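索达里旧物整理日：一盒首饰，理了一下午

四月的索达里街区比平时热闹一点，因为一年一度的“旧物整理日”又来了。规则很简单：把家里那些一直想收拾、一直没收拾的小东西翻出来，理清楚，想留的留，想送的送，想修的拿去修。今年的主题是首饰，我一听就报名了，谁家没有一团解不开的项链呢！

活动从下午两点开始，分散在各家进行，街区中心只负责发一张说明纸和一小包密封袋。主办的是本地的二手小店“曼努拉”，店主斯恩齐亚娜·布库尔（Sânziana Bucur）管这件事已经好几年了。她跟我说今年有32户登记，比去年多了8户，多出来的大多是刚搬来希尔沃宁路那边新楼的年轻人。“他们首饰不多，可是缠得特别厉害，”她一边说一边笑，“一根细链子能打出你想象不到的结。”

我先说说她教的办法，因为我觉得挺管用。第一步是找一张铺了布的桌子，颜色深一点最好，小水钻、细链子放上去一眼就看得见，也不会滚得到处都是。第二步是把盒子里的东西全部拿出来，不要一件一件挑，就整盒倒开，再慢慢摊成排。第三步才轮到分类：胸针归胸针，戒指归戒指，珠串单独放，带流苏和红绳结的挂件也单独放，不然红线特别容易勾到别的东西上。 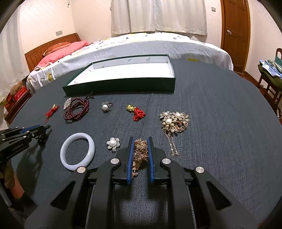

链子要留到最后。布库尔的意思是，先把周围的东西都挪开，别让链子再跟胸针的别针搅在一起，然后找到搭扣，把搭扣解开，从中间往外一点点松。千万别拽两头！越拽越紧，我以前就是这么弄断过一根的，心疼了好久。实在解不开，可以滴一点婴儿油，用两根大头针慢慢挑，挑完拿温水加一点洗洁精洗净，再用软布擦干。不过她也提醒，镶珍珠的不要泡水，用微潮的布擦一擦就行，木头珠子更是连潮布都少用。

关于珠串，她还多说了几句。很多人家里有长长的念珠，平时随手一卷就塞进盒子，时间久了绳子会在同一个地方磨。她建议松松地绕几个大圈，平放，别压在重的东西下面。水钻胸针最好背面朝下，一枚一个小袋子，免得互相刮花。我回家照做了，袋子居然不够用，又去街角多要了一包（没想到我有这么多胸针，有几枚完全不记得是什么时候买的）。

分完类之后，不想要的可以在傍晚六点前送到曼努拉店里。店里收下以后会清洗、配搭扣，缺了水钻的也会尽量补上，修好的放在靠窗的柜子里低价卖。去年光是这个柜子就卖了1,000多件小东西，收入一部分给街区图书角添书，另一部分请了邦迪内工坊的师傅来开修补课。今年的修补课定在下个月，每次30分钟，一对一，带一件东西去就行，名额还没满。

我四点多去店里看了一眼，门口已经排起了小队。有位阿姨拿来一只丝绒盒子，里面是她母亲的几枚胸针，她不是来送的，是想问问别针松了能不能修。布库尔当场找了把小钳子，没几下就夹紧了，钱也没收。旁边一个小伙子则把一整袋缠在一起的链子往柜台上一放，说家里人已经放弃了。布库尔看了看，叫他坐下，先递给他两根大头针，让他自己动手。

我走的时候他还坐在那儿，已经解出来两根了，挺得意的样子。

没赶上的邻居也别急，说明纸还可以到店里领，密封袋发完为止。想报名修补课的，直接在柜台登记，写上名字和要修的东西就可以。如果要送首饰过去，记得先翻一翻盒子的角落和衬布下面，去年有人把自己的戒指也一起送来了，店里找了好几天才找到主人。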